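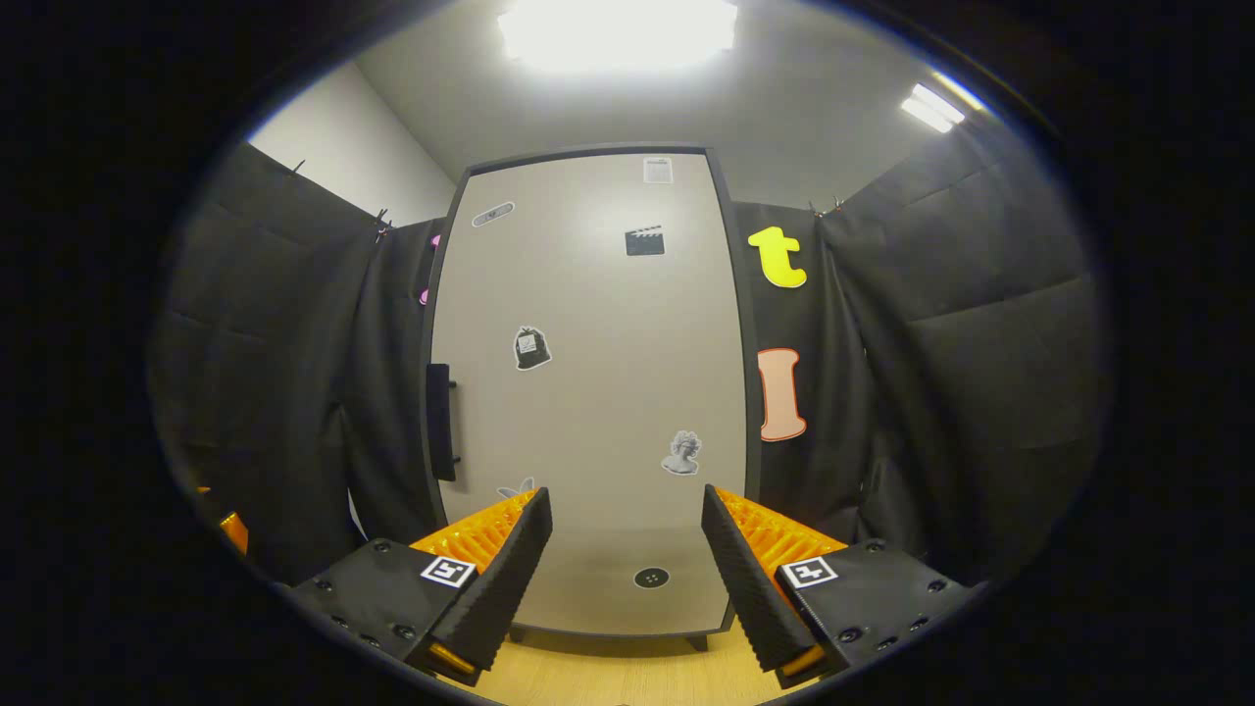
The gray panel in the shared room, with stickers (item 4)

COMIER HOUSE, STELLASBERG
Minutes of the household meeting, November
Held Sunday in the shared room. Started 4:10 p.m.

Present: first floor, both apartments; second floor, both apartments; third floor front; garden apartment. Third floor back sent apologies and a note on item 6.
Chair: second floor front. Minutes: garden apartment.

1. Minutes of the last meeting

Read and agreed with one correction. Under "Bikes," the text said the rack would be moved to the east wall. It should say west wall. The rack has been moved to the west wall.

2. Money

The house account stands at $3,028. Since the last meeting the house has paid $52 for light bulbs and a new toilet seat for the downstairs bathroom. The receipt is in the folder. All apartments have paid for the quarter.

First floor back asked if the account could be kept at a bank with a local branch. The meeting did not want to change this year.

3. Cleaning of the shared room

The rota worked well in September and less well in October. Two weekends were missed. Second floor back said their name had been put down for a weekend when they were away, and that they had written this on the rota at the time. Third floor front will draw up the next rota and leave it on the table for a week so people can swap before it starts.

The mop head needs to be replaced. Garden apartment has a spare.

Agreed: whoever uses the shared room for a party cleans the floor by noon the next day, whatever the rota says.

4. Stickers on the gray panel

This was carried over from the last meeting.

Second floor front said the stickers had gone up one at a time over the summer and the house had never decided if it wanted them. The Comier lease asks tenants to keep fittings in the shared room "in the condition received." Second floor front had no strong feeling about the stickers but did not want a cleaning charge at the spring inspection.

First floor front said the stickers were small and made the room more friendly. They asked to keep the clapperboard, which was put there after the first film night. Garden apartment liked the statue head best. First floor back said the garbage bag sticker was ugly and should come down first. Second floor back disagreed and said it was the only one people mentioned.

There was some talk about glue. First floor front had tried soapy water on the same kind of sticker on a laptop and it left a sticky patch. Second floor back suggested cooking oil, left on for ten minutes and wiped off with dish soap. Third floor front asked that nobody use a metal scraper on the panel, or the rough side of a sponge.

On the white sheet near the top, the meeting felt that paper notices should not stay up there for months. The print is faint and people have stopped looking at it. Notices are to go on the cork board in the hall from now on.

First floor back asked if the round black disc lower down could come off too. No one at the meeting had put it there and no one knew what it was for. It is to be left alone until Comier has been asked.

Agreed:
The stickers stay for now. No new ones are to be added before the inspection.
The paper sheet comes down and its contents are copied out for the cork board. Action: garden apartment.
Second floor front will write to Comier to ask if stickers count as damage and about the black disc. Action: second floor front.
If Comier says the stickers must go, second floor back will test oil on the pill-shaped one at the upper left and report before anyone touches the rest.

Four apartments in favor, one against (first floor back), one with no view.

5. Film nights

First floor front has run film nights in the shared room since August and would like to keep going through the winter. Noise was the only concern. The garden apartment hears the bass through the wall after 10 p.m. First floor front will start at 7 p.m. and move the speaker off the floor.

The folding chairs go back in the closet at the end of the evening. They were left out twice in October.

6. Khamphan supper

The Khamphan supper club has asked to use the shared room and kitchen for one evening in December. They would bring their own pans and would leave the house a share of what they take in. Third floor back wrote in favor, and asked that the stairs be kept clear of boxes.

The club expects more guests than the room has chairs. Second floor back thought the room would be too full and that the oven is slow. Garden apartment has cooked with the club before and said they clean up properly.

The club offered $200 for the evening. The meeting also wants a deposit of $200, given back the next day if the kitchen is in order.

Agreed: yes, on those terms, finishing by 10:30 p.m. Garden apartment will reply to the club and give them a list of what is in the kitchen. The house does not have a large stockpot and they should know that.

7. Washing machine

The Ovulia machine in the basement has been stopping before the final spin. First floor back cleaned the filter and found two hair clips and a coin. It has finished most loads since then. People are asked to check pockets and not to fill the drum to the top.

If it stops again, write the program and the time on the pad beside the machine. The repair firm asks for this every time and the house has never been able to tell them.

Second floor front raised the matter of wet laundry left in the drum. After one hour anyone may take it out and put it in the blue basket. This was already the rule but the sign has come off the wall.

8. Heating

The heating came on in the hall but not on the third floor. Third floor front bled the radiator and it is now warm. The key is back on its hook by the meter. First floor back finds the hall too hot. The hall radiator will be turned down one mark and looked at again next time.

9. Other business

A parcel addressed to a former tenant has been under the hall table for three weeks. Second floor back will take it back to the post office.

The back gate does not latch unless it is lifted. Please lift it.

First floor front has a lamp to give away. Garden apartment took it.

Snow shovels: the house has one good one and one with a cracked handle. First floor back will price a new one before the first snow and can spend from the account up to the usual limit without asking again.

10. Next meeting

January, shared room, same time. Chair: third floor front. Minutes: second floor back. Items for the agenda go in the envelope on the cork board.

Meeting closed 5:35 p.m.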